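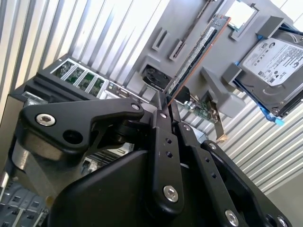
A memory module is long and thin, with a row of dark chips on its face.

What Is Computer Memory?
By Abenezer Wako
Yilma Science Pages for Young Readers, Hardware Unit 2

A computer has to keep its work somewhere while it is working. If you type a story, the letters you have typed must be stored so the screen can show them. The part that stores them for the moment is called RAM. The letters stand for random access memory.

"Random access" means the computer can go straight to any piece of stored information. It does not have to start at the beginning and read through everything. A book with page numbers works the same way. To read page 207, you open the book at page 207.

Memory and storage

RAM is different from storage. Storage is the drive where files stay when the power is off. RAM loses its contents when the power is off. This is the reason a story you did not save can disappear when the computer shuts down.

RAM is much faster than a drive. When you open a program, the computer copies the parts it needs from the drive into RAM and works with them there.

The parts of a module

RAM for a desktop computer comes on a narrow circuit board called a module. Many people call it a stick. The dark rectangles on the board are memory chips. Inside each chip are a very large number of tiny cells, and each cell holds one bit. A bit is either a 0 or a 1. Eight bits make one byte, and in simple English text one byte is enough for one letter. A story with 3,890 letters, spaces and periods needs 3,890 bytes.

Along one long edge of the module are flat metal contacts. A small notch in that edge matches a ridge in the slot, so the module fits only one way around.

Where it goes

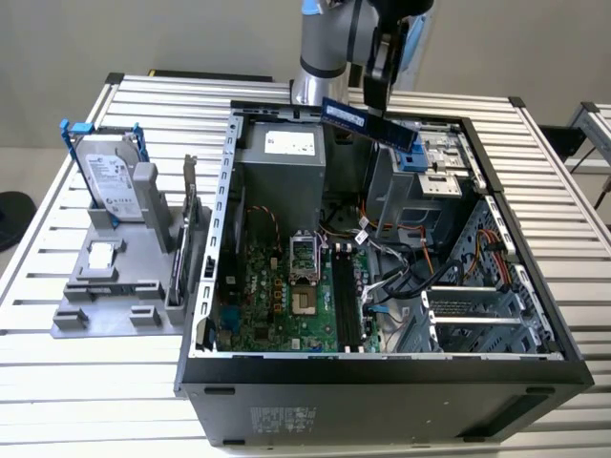
The largest circuit board in a desktop computer is the motherboard. The other parts connect to it. The power supply is a metal box that sends electricity through colored wires. The processor, which does the calculating, sits in a square socket. The memory slots are long and narrow and are usually close to that socket. A short distance means signals arrive sooner.

A module goes into its slot edge first. It must be straight, and it must be pushed evenly at both ends. Most slots have a clip that closes over the end of the module and holds it in place.

Before an adult opens a computer case, the computer must be turned off and unplugged. Modules are held by their edges. Static electricity from a person's hand can damage a chip even when the spark is too small to feel.

Words to know

Bit: a single 0 or 1.
Byte: eight bits.
Module: a small board that carries memory chips.
Motherboard: the main circuit board.
Slot: the long connector that holds a module.

Next unit: The Processor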